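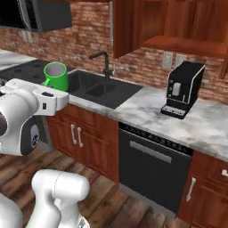 Teleoperators wanted, simulated kitchen tasks (part time)

Trostside is looking for people to steer a robot arm through kitchen jobs on screen. Mugs, sink, coffee machine, cabinet doors, that kind of thing. You drive, we record, the arm learns from your runs. Start June 2021.

What you do
Sit at a desk with a hand controller, read the task, do it. Then do it again with the mug somewhere else. Target for this round is over 800 clean demos across 13 tasks. Slow and steady beats fast, jerky runs get thrown out.

Who we want
Steady hands, patience, decent English for the task notes. Gamers welcome, so are people who have never touched a controler. Left handed people please apply, we are short. No coding needed.

Hours and pay
Shifts of 2 hours, mornings or late afternoon, you pick. Paid per shift and not per demo, training shift paid too. Breaks whenever your wrist says so. Contract runs til end of October, may get longer.

Where
Engelhardt building, room 1202, ring at the side door. On site only, sorry, the controllers stay here.

How to apply
Short email to Nele Seidel, no cover letter. Tell us when your free and which hand you use. Questions on contracts go to Mahnaz Zarei. We reply to everyone but give us a few days.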